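Storage, Retention and Disposal of Paper Records
Unit 5: Filing furniture, floor loading and the retention schedule

Set reading: Phromma, course reader, chapters 4 and 5. Bring the completed survey sheet from Unit 4.

5.1 Scope

Unit 4 dealt with how records are arranged: by number, by name, by date, or by some mixture of the three. The present unit deals with where they are put and how long they stay there. The two subjects are taught together in this course, although most textbooks separate them. A filing system with no disposal rule grows at a steady rate until the furniture is full, and the usual response is to buy more furniture. The cost of that response is worked out in 5.4.

Two terms are used throughout. Active records are those consulted in the ordinary course of the week's work. Semi-active records are those which must be kept but are seldom asked for. A third group, records of permanent value, is left to Unit 7.

5.2 Types of unit

Vertical cabinets hold folders front to back. The drawer pulls out to its full depth, so the aisle in front must allow for the drawer and for a person standing behind it. Lateral cabinets hold folders side to side and need less aisle, but take up more wall. Open shelving holds the most paper for a given area of floor and gives no protection from dust or from casual reading. Low pedestal units, made to stand under or beside a desk, should be used for active records belonging to one post only. Once two people need the same drawer, the contents should move to a shared unit.

Drawer units should be fitted with an interlock, so that only one drawer opens at a time. Where there is no interlock, load the bottom drawer first and the top drawer last. When emptying the unit, reverse the order. Most tipping accidents in small offices come from a full top drawer over an empty bottom one.
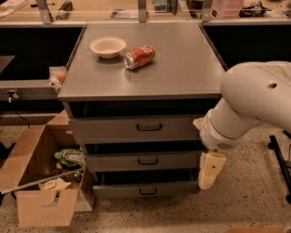 Page 17

5.3 Floor loading

Paper is heavy. Students regularly underestimate it in the survey exercise, and the figure should be worked out before any room is assigned to storage. For this course, take a full drawer of the standard type as 55 kg, including the drawer itself. A three-drawer unit at that loading carries 165 kg before the weight of the case is added.

The load on the floor is found by dividing the total weight by the area of the base. A row of units placed along a wall puts its load on a narrow strip, and the result for the strip should be given to the building manager, not the average for the whole room. The average hides the problem. Upper floors of converted houses need particular care, as the joists may have been cut for pipes at some earlier date and the drawings, if any exist, may not show it.

Worked case. The Nornitz office kept its supplier files in a back room on the first floor. The survey found full drawers on the north wall and half-empty drawers on the south. Wichai Nilsuwan's report proposed changing the units over, so that the heavier row stood across the joists near the bearing wall. No new furniture was bought. Read the report for its method; the room plan at the back is drawn to an odd scale and should not be copied.

5.4 Cost of keeping

The cost of a stored folder has four parts: the floor area it occupies, its share of the furniture, the staff time spent filing and finding it, and the time spent disposing of it. The first two are fixed once the room is equipped. The third falls as the folder ages. The fourth is paid once, and is often left out of the estimate altogether.

In the Prelter exercise (handed out in April) the office holds 3000 folders and adds to them each month. Work out the following on the sheet provided:

the date at which the present drawers will be full;
the number of folders which could be moved to semi-active storage now;
the change in that date if the move is made.

State your assumptions about folder thickness. Marks are given for a stated assumption even where the figure chosen is a poor one, and are taken away for a good figure with no source.

5.5 The retention schedule

A retention schedule is a table. Each row is a class of record. The columns give the title of the class, the post responsible for it, the event which starts the period, the length of the period, and what is to be done at the end. The fourth column attracts most of the argument and the third causes most of the errors. 'Keep for five years' means nothing until it is known what the five years run from – the date of the paper, the end of the contract, or the close of the accounts.

Titles should be those the office already uses. The Noiphan schedule is a useful example of the opposite: its classes were taken from a manual, the staff did not recognise them, and folders were placed under 'General' to avoid choosing. A class called 'General' or 'Miscellaneous' should not appear in a schedule at all.

Disposal must be authorised in writing by the post named in the second column. The authorisation is itself a record and is kept longer than the papers it refers to. Where a dispute or inquiry is open, disposal of the related classes stops until it has been closed, and the stop should be noted in the schedule and on the drawer label.

5.6 Labels

Each drawer carries a label giving the class, the first and last reference in the drawer, and the year. Type labels where possible. Change the label on the same day as the contents. Coloured labels may be used to mark the disposal year, provided that the key is kept with the schedule and the colour is never the only mark.

5.7 For the next session

Complete the Prelter sheet. Read the Prevmont schedule and correct the third column, where four of the starting events cannot be dated. Sheets go to Sunee Phromma before the start of Unit 6.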